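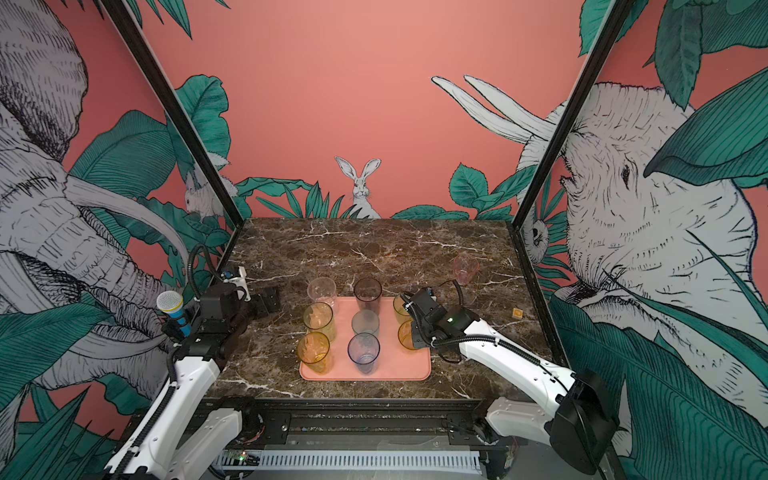
Clokley Community Catering – Press Office

Friday, October 11, 2024

Returnable cup scheme to be extended to all Clokley venues

Clokley Community Catering is to bring its returnable cup scheme to every hall, theatre bar and sports ground café it runs, following a trial at the Gustham Road leisure centre that began in May.

From the start of next month, cold drinks at all of the group's sites will be served in reusable plastic cups. Customers will pay a deposit of £1 per cup, which is refunded in full when the cup is handed back at any counter. Hot drinks are not part of the scheme for now and will be sold as before.

The trial used a stock of 1094 cups. Staff at Gustham Road kept a weekly tally of cups going out and coming back, and the figures were put to the group's board in September. The board agreed to buy a further 1000 cups and to fit a second dishwasher at the Prerkholm depot, where all cups will be washed and checked before they go out again.

Verna Holloway, head of operations at Clokley Community Catering, said: "We wanted to see whether people would bring the cups back on a busy Saturday, when there is a queue and everyone wants to get to their seats. Most of them did. The bigger problem was on our side. We ran short of clean cups twice in June and had to go back to disposables for the evening. The second dishwasher should sort that out."

Cups can be returned to any Clokley venue, whichever one they were bought from. Return points will be marked with a sign at the end of each bar or counter. Customers who paid the deposit by card can have it refunded to the same card or take it in cash. Those who would like to give their deposit to the group's youth sports fund can put the cup in the collection crate by the exit.

Schools and clubs that hire Clokley rooms will be able to borrow cups free of charge in crates of 40. They will need to book at least one week ahead and return the cups rinsed. Lost cups will be charged at the deposit rate. Hirers who bring their own caterers may carry on using their own cups, but the group is asking them not to use single-use plastic at events held after Christmas.

Hamish Lockyer, who manages the café at Gustham Road, said: "The first fortnight was slow because we were explaining the deposit to every customer. By the summer the regulars were telling new people how it worked. We did get asked a lot about children's drinks, so small cups have been added to the order."

The cups may be stacked for storage only when fully dry, and new drying racks have been ordered for each site. Scratched or split cups will be taken out of use at the depot and sent for recycling.

Staff training starts at the Baxter Theatre bar on Monday and will then move to the other sites. Each session lasts 20 minutes and covers refunds, storage and what to do with damaged cups. Casual staff will be paid for the time. Managers who cannot release staff on the day should contact Bronwyn McPhee at the depot to agree another slot.

Bar and café prices will not change as a result of the scheme. The deposit will be shown as a separate line on receipts.

The group will publish return rates for each venue next May.

ENDS

Notes for editors

Clokley Community Catering is a not-for-profit company which runs bars and cafés in public buildings across Clokley, Prerkholm and Gustham. Any surplus goes to local sports and arts groups.

Interviews with Verna Holloway can be arranged on request.

Media contact: Arsalan Memon, Press Office, Clokley Community Catering.
Room hire and cup loans: Ruby-Lee Sutcliffe, Bookings.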